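Shelf Picking Software: Progress Report to Nistier
Reporting period ending June
Prepared by the Gurness software group

We closed this period with the new perception and planning stack running end to end on the Prasitz arm, and we're really pleased with where it stands. The last report left us with a detector that worked well on open tables and fell apart as soon as clear plastic showed up. That problem took most of our time, and it's the one we have the most to say about.

Perception

The old pipeline trusted the depth sensor first and the color image second. With clear shelving that's the wrong order. Depth readings go straight through a panel and land on the table, or they bounce off a shiny edge and come back as a floating blob that the planner treats as a wall. We now find items in the color image, then fit a simple shape to each one and use depth only to check the result. Bars are fitted as long flat boxes, jars as upright cylinders, small cartons as plain boxes with any face up.

We logged 306 pick attempts on the tiered display this period, all of them with the wrist camera feeding the new detector. Missed detections are now mostly down to glare. A bright reflection on a tier can hide a panel edge completely, and moving the wrist a little usually brings it back, so we added a "second look" step (the arm shifts sideways, takes another image and merges the two). It adds a short pause to each pick and we think it's well worth it.

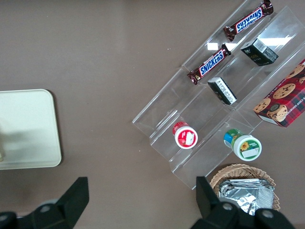
Foil packets in a basket are still the weak spot. They overlap, they all share one texture, and the detector likes to call two packets one. For now the software picks the highest patch it's confident in and looks again after each pick. We have a better split method in testing and should have numbers on it for the next report.

Labels turned out to be easier than we feared. The reader handles printed names at any rotation now, including upside down, after we stopped trying to straighten the whole image and began straightening each item separately.

Planning and control

The planner used to solve for a full path before every move. It now keeps 64 candidate grasps alive and drops the ones that would bring a finger too close to a divider. That was a big change and a fun one! Most of the work was in making the checks fast enough to run while the arm is already moving.

Jars sitting between dividers get a straight-down approach only. Bars get approached across their short side. Cartons that have tipped over are treated as a new item with a new set of grasps, so we dropped the old "stand it up first" routine and about a page of special cases went with it.

On the control side, finger closing speed is now set per item type. Soft wrappers were getting squeezed harder than we wanted.

Tooling

The Pillai replay tool is in daily use. It lets anyone on the team load a logged attempt, change a setting and see what the planner would have chosen. We've fixed 5 long-standing planner bugs with it, two of which we had been blaming on calibration.

Next period

Three items are on the list: finish the packet splitter, shorten the second look, and put the grasp checks under automatic testing so that every code change is run against the full log. We'd also like to move the trays and stands around more between runs, as our current layouts are too similar to one another.

Spending is in line with the plan and we aren't asking for any changes. We would be happy to run the replay tool live for the Nistier team at the next review, using whichever logged attempts you'd like to see.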